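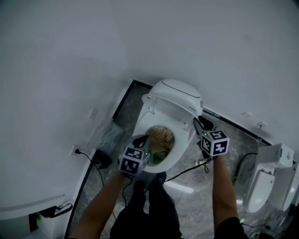
Smart toilet with the lid up and the bowl open.

Filed under: Prayer, Daily Practice, Psalms

How to pray one psalm through a whole week

In our Friday group at Grimville many people told me they read the psalms too fast. I had the same problem for years. The method I use now is simple, and you need only a Bible and a small notebook.

1. Choose one psalm and stay with it. Psalm 32 is good for a first week, and Psalm 25 for a second. I would leave Psalm 76 for later, as it asks for more background.

2. On the first day, read it aloud two times. Do not write anything yet.

3. On the second day, copy by hand the verse that stayed with you. If no verse stayed, copy the first one.

4. For the next three days, turn this verse into your own prayer. Change "he" or "they" to a real name where it fits. Keep it short – two or three sentences are enough. 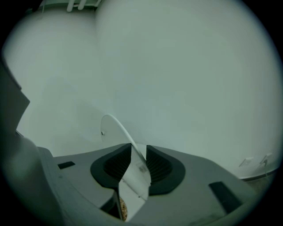 The white curved finger of a gray hand-held gripper.

5. On the sixth day, pray it for another person. Gearóid Rafferty, who began our group, always prayed Psalm 55 for someone in hospital, and he stopped for a minute of silence after the words about casting your burden on the Lord.

6. On the last day, read the whole psalm again and write one line in the notebook.

If you miss a day, continue from the step where you stopped. Please do not read two steps together to catch up – I tried this, and I was soon reading fast again.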